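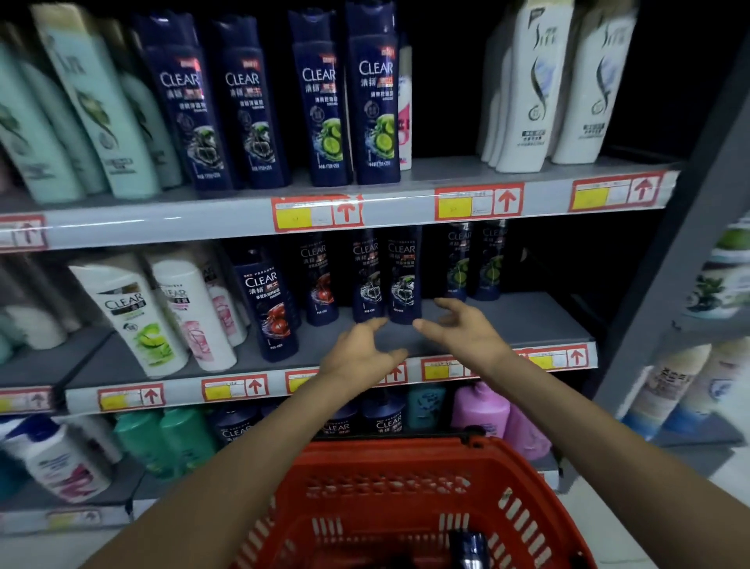

4. Cell Setup and Upkeep

4.1 Layout

The Ovinis cell is a two-arm machine on a wheeled base that faces one bay of store shelving. All results in Section 5 come from this one machine, and we describe its setup in detail here because small changes in it had a larger effect on the pick rate than any change we made to the control software.

The base is parked against two steel stops bolted to the floor. Early on we used tape marks, but the base crept back a little every time both arms reached forward together, and by the end of a run the shelf edge was no longer where the arm controller expected it. The stops cured this. The casters are locked after the base touches both stops, front pair first. If the rear pair is locked first, the base tends to sit at a slight angle and the left arm reaches the end of its travel before the right one does.

The shelf boards are adjustable. We set the gap between boards so that the hand can go in above the shortest product and still clear the board above when a tall bottle is lifted and tilted forward. Price rails stay on the front edge of each board. They stick out past the board and the lower fingers can catch on them, so the approach height is measured from the top of the rail and the board surface is ignored. A basket hangs from a bracket on the base, centered between the arms, with its rim below the middle board.

4.2 Hand setup

The hands are a five-finger type supplied by Prununel. Each finger is pulled closed by a cord and opened by a return spring. The finger pads are silicone and are held on with a thin adhesive sheet. New pads are too slick for a full bottle, so we rub them lightly with fine abrasive cloth before the first use and wipe them with alcohol.

Grip force is set per hand and not per finger. The thumb cord is tightened first with the hand open, then the other four are brought up until all pads touch a test cylinder at the same moment. This is easy to get wrong on the right hand, where the little finger cord takes a longer path around the wrist and feels tight before it is. We check it by pulling a strip of paper from under each pad in turn. If one strip slides out freely, that cord is taken up by a quarter turn and the check is repeated.

4.3 Reach settings

The arm poses are based on the way people take bottles from the same kind of shelf. When shoppers use both hands, the two hands often do different jobs. One closes on a bottle near the front while the other is already at a bottle behind it or to the side (Figure 3). The forearms come in low and at an angle, which leaves space between them for the basket.

We copied the angled approach. With the forearms straight, the wrists blocked the view of the bottle and the elbows hit the basket bracket. With the forearms turned in, both hands can work on the same board and the bracket is clear. The lower part of the bottle is the preferred grip point, since many caps are loose enough to turn under load. We did not copy the overlap in timing. The second arm waits until the first has drawn its bottle past the price rail. An earlier version let both arms move at once, and a bottle that tipped in the front row would be pushed into the other hand.

Figure 3. Picking from the middle shelf by hand. The left hand grips a dark navy bottle around its lower half and draws it forward. The fingertips of the right hand touch another dark navy bottle standing farther back.
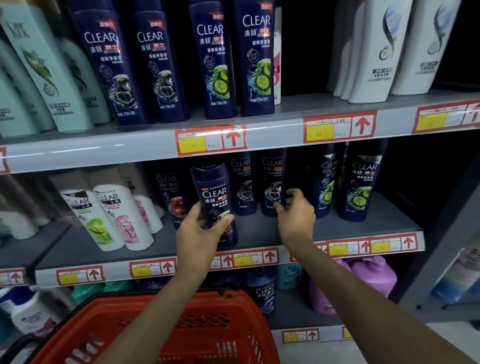 4.4 Routine upkeep

Upkeep follows a fixed schedule based on picks, counted by the controller. Every 40 picks the pads are wiped. Shampoo residue is the main problem: a film too thin to see is enough to let a bottle turn in the hand. Every 50 runs the cords are checked with the paper test described above, and the wrist screws are checked with a torque driver. The head camera is cleaned with a dry cloth at the start of each day. Its mount should not be touched while cleaning, as the tilt joint has no lock and has to be calibrated again if it moves.

Calibration uses a printed board clipped to the middle shelf. The head camera looks at the board from its normal working pose and each arm then touches the four corner marks. If either arm misses a mark by more than 2 mm, the full routine is run for that arm. In most cases the fault was a shelf board that had been put back one slot too low after cleaning - the arm itself was fine.

4.5 Repairs during the study

The cell needed two repairs. The first was a frayed index finger cord on the left hand. The cord had worn against a burr at the knuckle guide. We smoothed the guide with a round file, fitted a new cord, and cycled the finger 40 times without a load before setting the tension, as a new cord stretches and will otherwise go slack during the first run.

The second repair was in October. The right arm began to stop in mid-reach with a lost-signal fault, but only on reaches to the far right of the bay. The Sartori connector at the elbow was found to be partly unseated. The cable loop behind it was too short, and full extension pulled on the plug. We replaced the cable with a longer one and added a clamp on the upper arm so that the loop carries no load. The fault has not come back. Picks made between the first stop and the repair were removed from the data, including those that finished normally.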